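What Does the Big Red Button Do?

Have you ever been on a field trip to a factory, or peeked into a workshop, and spotted a fat red button that looked as if it was begging to be pushed? It has a rather long name: the emergency stop button. Grown-ups who work with machines often call it the E-stop, and if you ask one of them nicely they will probably tell you a story about the time they needed it.

Most buttons are small and flat, like the ones on a TV remote. An emergency stop is different. It sticks up from its panel with a wide, round cap, and because that cap looks a bit like something you'd find growing in the woods, people call it a mushroom head. You don't need to aim carefully with one fingertip. You can smack it with your palm, or your elbow, or even your hand inside a big thick work glove!
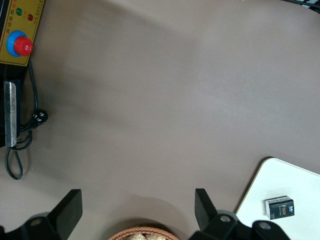 A red emergency stop button on a yellow control panel, with a green light and a red light above it.

Color helps too. Red is the color we learn very early on to connect with stopping - think of stop signs and traffic lights - and a bright yellow background makes the red easy to find in a hurry. Small lights on a panel can carry messages as well. On many machines green means things are running as they should, and red means stop or look out, but every machine has its own rules, so workers read the instructions first.

Now, what happens after somebody pushes it? Inside the button are little metal pieces called contacts. When they touch, electricity can flow through. Pushing the cap pulls them apart, a bit like lifting a drawbridge, and that tells the machine to stop. Most of these buttons then stay down. To let the button pop back up, a worker usually has to twist it or pull it, and even then the machine should wait until somebody starts it again on purpose.

Try this at home: walk around with a grown-up and look for buttons and switches. Which ones could you find in the dark? Draw your favorite, and give it a color that tells people what it does.

Written by Marcelino Rangel
28 Jan 2018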